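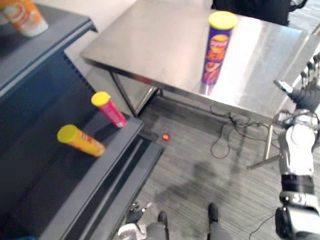 unwood54: My cookie tin pinhole camera finally works!! Four-hour exposures of the garden, and the lines are so crisp. Next I want to build one from a snack can, the kind with a yellow lid like the two on that gray shelf, because a curved back should give a lovely wide view.

lemieux_: Love it, but I'd skip the can. Curved paper bends every straight line you point it at.

Flernudel: Disagree! The bend is the fun part. I shot a barn on one in July and it's my favorite print.
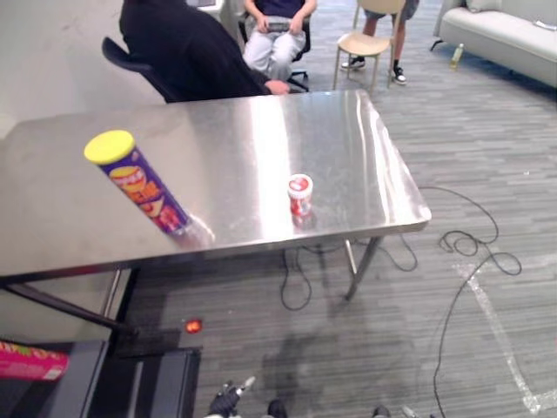

unwood54: What size pinhole should I start with?

Flernudel: Go with a number 10 needle, and sand the back of the hole smooth.

lemieux_: Fine, but too big for a can that narrow imo. Just press the tip through.

unwood54: Trying both this weekend, got 40 sheets of paper to burn through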